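4. Setting up a work table with the Besine leveling feet

The box says the feet fit any table. Treat that as a hope. Before you start, check the thread in your table legs against the bolt supplied. If it doesn't turn in by hand, send the feet back.

4.1 Clear the table and turn it on its side. Two people should do this.
4.2 Unscrew the old feet and keep them. You may want them again.
4.3 Thread in each new foot until the collar touches the leg, then back it off 2 turns.
4.4 Stand the table up and lay a level along the long side, then the short side.
4.5 Adjust one foot at a time. Tighten the lock nuts last.

CAUTION: The load figure on the package is 251 pounds. We have not seen how Besine tested it, and we suggest you stay under 100. 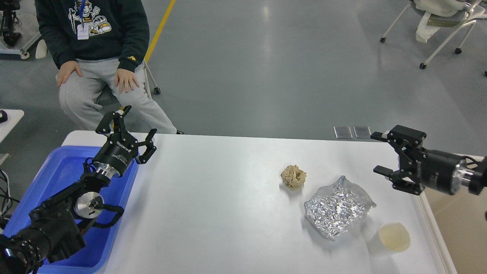 Leveling takes longer than the ten minutes promised on the leaflet, mostly because each foot you move upsets the one across from it. Check again after the table is loaded. Weight at one end can throw off a reading taken on a bare top, and so can anything that reaches over the edge and leans. A white rectangular table with a blue plastic tray on its left side should be checked with the tray in place, and the level set directly on the tabletop. A tray rim is no guide to anything.

NOTE: Danica Matoušek tried the rubber pads sold by Vavuvar as an add-on. She found no difference on a concrete floor. Skip them unless your floor scratches easily.

4.6 Check the lock nuts again after a week. The leaflet says they never loosen. Ours did.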